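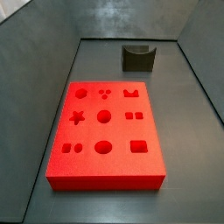 Figure 4. Red foam block with recessed cavities, laid out three by three.

4.2 What long-stay visitors said about the heat

The 23 households in our sample had all rented an apartment in Jeltura for at least one summer month, and most had picked it from a listing on Iderent written by someone with a generous idea of the word "breezy." We asked them to keep a daily diary of where they spent the hottest part of the afternoon, what they had planned to do instead, and how they felt about the gap between the two.

The gap was large. Before arrival, visitors expected to spend their afternoons walking in the old town, sitting in the square or taking the ferry to Kurlow. The diaries describe a different vacation. The supermarket on the tram line appears in them more often than the cathedral does, and one household went there on six days in a row and bought a single lemon each time. The frozen food aisle was praised in terms that the tourist office would be glad to have for the harbor.

Visitors from hot places did no better than the others, which surprised us and annoyed them. Those who had grown up with long, fierce summers tended to write in the first days that 30 degrees was nothing where they came from. By the second week the same writers had noticed that where they came from there was air conditioning in the bedroom, the car and the bank. What they knew how to live with, on the evidence of their own diaries, was a hot parking lot.

Trams were the most disliked places in the diaries. Stairwells came out well, especially stone ones, and two households took to eating lunch on the steps between floors until a neighbor asked about it. The Oláh guesthouse, the only lodging in our sample with thick walls and outside shutters, drew almost no complaints about temperature and a good many about the shutters, which guests wanted open for the view. We note that the owners had left a sign on this point in 4 languages.

Diary entries also grew shorter as the day got hotter. We read this as an effect of the weather, although we can't rule out that people were simply tired of our diary. 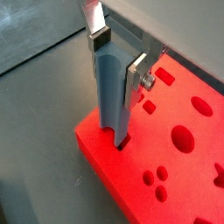
4.3 Sleep, fans and the return trip

Nights were harder to study than afternoons, as people asleep do not fill in forms and people kept awake fill them in with feeling. Households with a fan reported better nights than those without one, and more arguments about where it should point. A window on two sides of the apartment helped couples more than families – children, it seems, were put in the room with neither.

When asked at the end of the stay whether they would come back, most said yes, in October. A few had already booked for the following July, and gave the price as their reason.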